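**December 2019 – bench notes, equipment money**

Spent most of the morning on the budget sheet with Rianne Smits and we got further than I expected! The Verhoeven quote for spare gripper fingers came in at 536 for the set, so that goes on the list without any argument from me. The new wrist cables from Irneo are 39 each and I want 10 of them (we always run short, and then everybody's stuck until the next delivery).

The big one is the second bench. Ilthorpe wants 2709 for the table, rails and wall panels, arms not included – fine, I think, but I'd like the next one deeper at the front. With two arms and the toy sorting setup on one top, the elbows end up hanging over the things we're trying to pick. 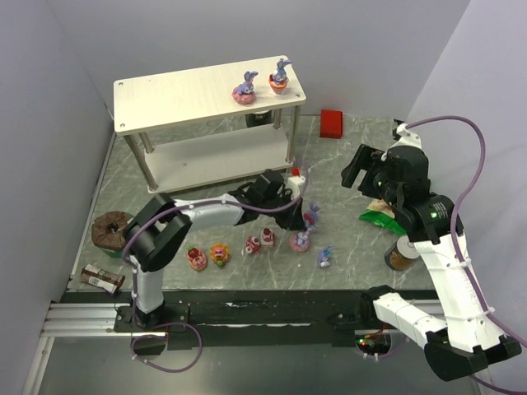 *Toy bench, both arms. Two rabbits on the upper shelf, the rest of the figurines still out front.*

Cable routing is the other thing I'd pay for. The purple one on the left arm makes a big loop down by the base, and I'd love a proper guide for it. Rianne thinks printed clips would do. Maybe! I've put a line in for Prudomura's clip kit anyway, price to come.

Also want more arm covers, white again, same ties. Anything left over can wait until May when the next round opens. Still need to ask Ilthorpe if the price includes shipping.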